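La mesa de picar, con las frases puestas

Durante años, la mesa donde se dejaban los aperitivos en las casas no decía nada. Era lisa, se limpiaba con un trapo y ya. Ahora se venden tableros estampados con dibujos y buenos deseos en chino, y en Dakov, una tienda de menaje que abrió en marzo, ocupan una pared entera. El modelo básico cuesta 107 euros. El surtido de snacks se vende aparte, en bolsas de 600 gramos.

El rosa pálido es el fondo habitual. Encima van nubes rojas, caritas sonrientes y frases cortas. Una de las más repetidas, «不发脾气 只发财», juega con el verbo 发: nada de enfadarse, solo hacerse rico. Otra, «发大财», desea directamente una gran fortuna.

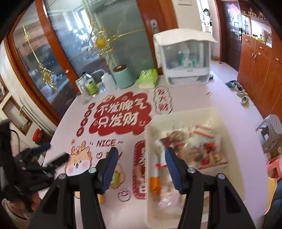 Cheon opina que tanto letrero cansa y que, con la mesa llena, no se lee ni la mitad. En su casa prefieren un mantel blanco y cuencos pequeños, uno por cada cosa, para no andar rebuscando entre envoltorios.

La objeción tiene su parte de razón, pero la bandeja honda resuelve bastante. De plástico crema, con las paredes altas, recoge los paquetes grandes y deja la superficie libre para lo que se va a abrir primero. Los snacks envueltos de uno en uno pueden quedarse fuera, al alcance de la mano. 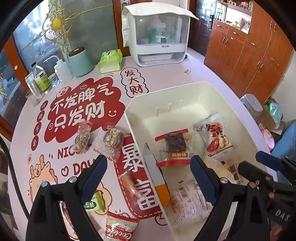 El otro asunto es el reparto. Conviene separar lo salado de lo dulce antes de que llegue la gente – las galletas por un lado, los frutos secos por otro – y no sacar todo de golpe. Una bolsa de 600 gramos da para una tarde larga si se repone poco a poco. Los envoltorios vacíos, a un cuenco aparte, porque en la bandeja se confunden con los llenos.

Para limpiar el estampado basta un paño húmedo. En Dakov desaconsejan los estropajos.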